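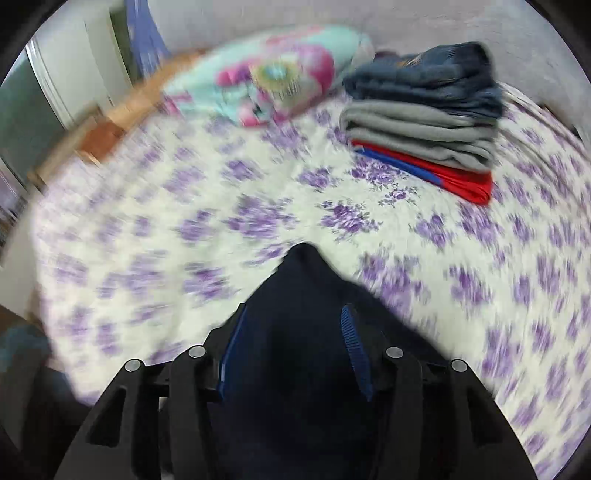 Alent is a retail consultancy. We work with independent stores and small chains that sell through a shop, a website or both, and we help them sort out pricing, stock and returns. Most of our clients are in home goods and clothing, which covers everything from winter coats to bed linen. Those are categories where shoppers compare a lot before they buy and send a fair amount back afterward, so that's where we spend most of our time.

Where we started

The company began in December as a two-person practice in a rented room above a shoe store in Gilovlow. Our first job was a stock count for the store downstairs. The owner had three different numbers for the same shelf and wanted one. We found the gap was in how exchanges were being keyed in at the register, fixed the procedure, and were asked to look at the website next.

There are now seven of us. We are still in Gilovlow, in a larger office on the second floor of the old grain exchange, and we opened a second office in Yaman to be closer to clients on the coast. The Yaman office handles everything to do with shipping and carriers. Pricing and store work is run from Gilovlow.

What we do

Pricing reviews. We go through a client's range line by line and compare it with what the same shopper would find elsewhere, including overseas sellers once shipping and tax are added. A full review takes up to six weeks. The result is a spreadsheet and a meeting, and the spreadsheet is yours to keep and change.

Stock and ordering. We look at what sits, what runs out and how reorders get decided. In smaller stores this is often one person's memory, which works well until that person takes a vacation.

Returns. We rewrite returns policies in everyday words, check that the store and the website say the same thing, and time how long a refund takes to reach the customer.

Store and site together. If a shopper can order online and pick up at the counter, the counter needs to know about it. We set up the steps and train the staff on site, during opening hours – we don't close your store for a day to do it.

Dristel

Dristel is our own reporting tool. It pulls sales from the register and the website into one daily page that prints on a single sheet. We built it for ourselves, then clients started asking for it. It is included in any ongoing contract and is not sold separately. It does not store customer names or card details.

Who we work with

We have worked with about 300 stores so far. The smallest had one counter and a part-time helper, and the largest was a chain with 96 locations. We don't take on two direct competitors in the same town, and we don't accept commissions from software companies, carriers or payment providers. If we recommend a product, our only income from it is the fee you already pay us.

How we charge

Reviews are a fixed price, agreed in writing before we begin. Ongoing work is billed monthly and can be stopped with 30 days' notice by either side. Travel is charged at cost – we send the receipts with the invoice.

Contact

The first call is free and usually takes half an hour. Have your last full year of sales on hand if you can, in whatever form you keep it. Please use the form on the Contact page and choose Gilovlow or Yaman, whichever is nearer to you.

Page last updated 10/21/26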